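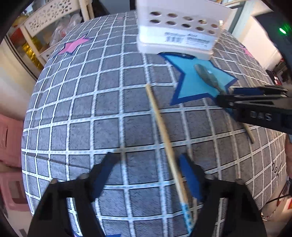 One partner wrote to us that household work cannot be a serious research subject, for a spoon is too simple a thing. We have kept this letter on our wall, and we think about it often. Karkwood is a small research company, and simple things are what we study.

Our work started in January with one question: how can a robot learn to put away kitchen utensils by following the hands of people? In our method, called Donaron, a person does the task with hand-held grippers. The camera on the gripper records the view, and the policy is trained from these recordings. We do not need the robot itself during collection, so we can work at an ordinary dining table.

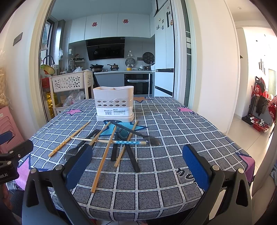
Why do you not collect everything in a laboratory?
A policy that has learned only in one clean room becomes weak when the room changes, and we want it to work in homes.

Our first training set has 647 demonstrations. From these we removed 122 in which the tracking of the gripper was lost. Chopsticks and other thin sticks remain the most difficult objects for us, as the two fingers must close at the correct angle. Spoons are easier when the handle is free.
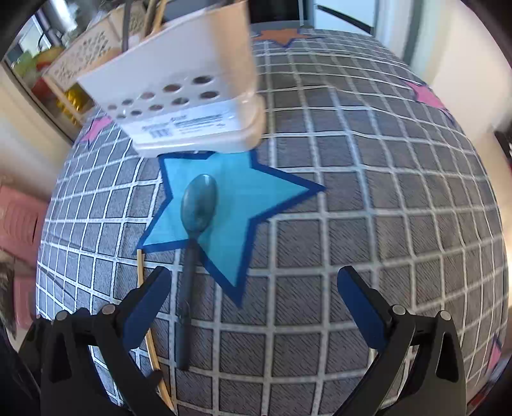 For this reason we now record the approach to the object more slowly than the placing of it. In the test named Clikside, the policy trained in this manner completed 344 placements, and the errors were mostly with sticks that crossed each other. The full results are in our Manzano report, which we send to any school or company on request.

We are a team of 5 and we welcome visitors who write to us first.

Page updated July 2020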